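9 de febrero de 2025

Domingo y aquí estoy, escribiendo en la mesa de la cocina lo que no apunté en toda la semana. Me lo reprocharon el jueves y con razón: el cuaderno tenía tres páginas en blanco y un garabato con el par de apriete de no sé qué tornillo. Así que va de corrido, sin mucho orden, y quien lo lea mañana en el taller que añada lo que falte.

Empiezo por lo que más nos ha cambiado el día a día, que es el reparto de los puestos. Con la célula de Jivico funcionando en la línea de surtidos, el puesto 2 ya no llena cajas. Antes éramos cuatro metiendo artículos de baño en las bandejas para el pedido de Sodilham (esponjas, manoplas, jaboneras, lo que tocara) y ahora somos dos, más una persona que va y viene entre la célula y el control de calidad. Las otras dos están en reparaciones y en preparación de muestras. Nadie se ha ido a la calle, lo dejo escrito porque en otoño se habló mucho de eso en el vestuario y conviene que quede constancia. Otra cosa es si todos estamos contentos con el cambio, y ahí ya hay opiniones para todos los gustos.

Lo que yo noto: menos dolor de muñeca, más dolor de cabeza. Antes terminaba el turno con las manos hechas polvo pero pensando en mis cosas. Ahora me paso ocho horas pendiente de si el brazo se atasca, y cuando llego a casa todavía me suena el pitido de aviso. Pedí que le bajaran el volumen y me dijeron que se podía. El martes se lo bajaron. El miércoles no lo oyó nadie y la línea estuvo parada un buen rato - total, que el jueves lo volvieron a subir. Propongo una luz en la columna, visible desde la mesa de etiquetado, y el pitido solo si pasa un minuto sin que vaya nadie. No debe de ser tan difícil de programar.

Números de la semana, para que estén en algún sitio. El objetivo que nos puso Plinine era de 3,000 piezas por semana y nos quedamos por debajo, aunque bastante mejor que en la primera. Las jaboneras van solas, literalmente me puedo ir a por café. Las manoplas, bien si vienen planchadas de la bolsa; si vienen dobladas por la mitad el brazo las coge por el pico y las deja torcidas. Y luego están las esponjas de malla, que son otro mundo.

Con las esponjas de malla el problema es que no tienen una forma, tienen la que les da la gana. Una sale apretada como un puño, la siguiente se abre como una lechuga. La cámara la ve bien, eso no falla casi nunca, pero ¿dónde la agarras? Si la pinza coge un bucle suelto, levanta el bucle y el resto se queda en la bandeja tan tranquilo. Si baja hasta el centro, coge bien, pero a veces aprieta tanto que luego la esponja no recupera y parece usada. Las celestes son peores que las blancas, y no sé por qué, juraría que la malla es de otro lote y más blanda. Pregunté a compras y me dijeron que el proveedor es el mismo, Hervieu, y la referencia también. Yo las toco y son distintas, qué quieres que te diga.

El miércoles hicimos tanda solo con las celestes, 10 seguidas, sin tocar nada entre una y otra. Ocho buenas. Una se quedó colgando de un pliegue y la otra la dejó caer con medio cuerpo fuera. Repetimos después de bajar el punto de agarre y cerrar más despacio, y mejoró, aunque el ciclo se alarga y ahí volvemos a la discusión de siempre: si va más lento que nosotros, ¿para qué lo queremos? Mi respuesta de momento es que lo queremos para no hacer nosotros lo de las jaboneras, que era un aburrimiento mortal, y que las esponjas se pueden seguir haciendo a mano hasta que esto madure. Pero entiendo que en la oficina lo vean de otra manera. 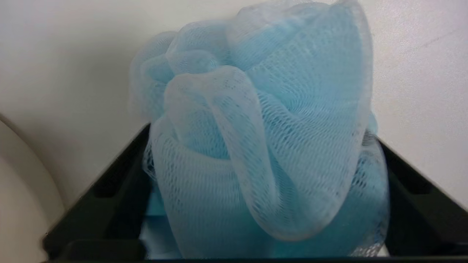
En etiquetado me contestaron por escrito, en un papel pegado a la tapa de este mismo cuaderno, que a ellos les parece muy bien que el brazo aprenda despacio, pero que mientras aprende las piezas les llegan a tirones, nada durante un rato y luego un montón de golpe, y que antes, cuando las metíamos a mano, llegaban a un ritmo que se podía seguir sin correr. Que si alguien ha pensado en ellos al diseñar esto. Y que la silla del puesto 4 sigue rota.

Pues no, creo que no pensamos en ellos, y lo apunto como tarea. Cuando se montó la célula se midió el puesto que se quitaba y no el que venía detrás. Se me ocurre poner un tramo de cinta de espera entre las dos mesas, con sitio para unas cuantas bandejas, y que etiquetado tire de ahí a su paso. Espacio hay si movemos el carro de los retales. Lo de la silla lo he pasado a mantenimiento por segunda vez.

Otra cosa que salió hablando con ellos: el saber de manos se nos está quedando en el aire. Cuando alguien metía una esponja en la bandeja, de paso la sacudía, le ponía bien los pliegues, notaba si el cordón del centro estaba flojo y la apartaba. Eso no lo tenía escrito ninguna hoja de trabajo. Ahora el brazo la coloca con el cordón flojo o sin él, le da igual, y el fallo aparece en calidad o, peor, en el cliente. Esta semana han vuelto dos por eso. He empezado una lista con las cosas que hacíamos sin darnos cuenta, está en la última página del cuaderno, y os pido que la vayáis completando. De momento tengo:

- tirar un poco del cordón antes de soltar la esponja
- separar las capas cuando vienen pegadas entre sí
- mirar si hay hilos sueltos en el borde
- girar las jaboneras para que el desagüe quede hacia el mismo lado
- oler las manoplas (sí, en serio, las que han cogido humedad se notan enseguida)

Lo de oler no creo que lo automaticemos pronto.

De formación: faltan dos personas por hacer el cursillo de rearme y parada. Mientras no lo tengan no pueden quedarse solas con la célula, ni cinco minutos, aunque el pitido vuelva loco a todo el mundo. El turno de tarde lo incumplió el viernes y no pasó nada, pero que no se repita. Me apunto yo para acompañarlas el martes si alguien me cubre en calidad.

Repuestos. Se acabaron las almohadillas de goma de la pinza, las últimas están puestas y la izquierda ya tiene el borde comido. Pedidas. El proveedor las vende en paquetes de 8 y he pedido dos paquetes, que parecerá mucho pero al ritmo que las gastamos con la malla no lo es. Tardan casi 10 días. Si se rompe antes, se para y volvemos a mano, nada de inventos con cinta aislante como la otra vez.

Pendiente para la semana:

- luz en la columna, preguntar a Jivico si va incluida en el mantenimiento
- probar las celestes con la bandeja girada, a ver si el brazo entra mejor
- medir el ritmo de llegada a etiquetado, una mañana entera, con papel y boli
- pedir a compras una bolsa del lote viejo para comparar la malla
- carro de los retales: decidir dónde va, que lleva meses rodando por el pasillo

En marzo viene Sodilham a ver la línea y para entonces quieren una partida de 1,000 surtidos completos. Yo sería partidario de enseñarles las jaboneras con el brazo y las esponjas a mano, tal cual trabajamos, y explicarles el porqué si preguntan. Lo hablamos el lunes en el café, que ahora se me está quemando el sofrito.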